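Cello, la poignée de démonstration Boltetura

J'avoue, j'ai un faible pour celle-ci ! Cello, c'est notre poignée de télécommande : vous bougez la main, le bras suit, et la tâche s'enregistre au passage. Trois boutons, une gâchette pour la pince, et voilà. Je commence toujours en simulation avant de passer au vrai bras (moins de casse, plus de café). 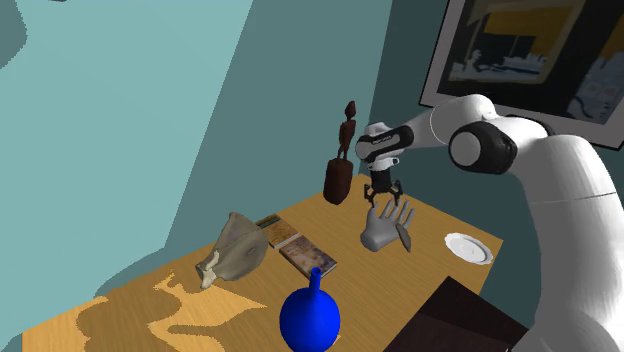

Côté apprentissage, comptez 20 démonstrations pour une prise simple, 50 si les objets changent de place à chaque essai. Pensez à varier vos angles d'approche, moi je l'oublie une fois sur deux...

Dans la boîte : la poignée, le socle Lusside, un câble de 3 m et quatre sangles. La housse Van Wijk est en option, prenez-la si vous vous déplacez. Prochain arrivage en février.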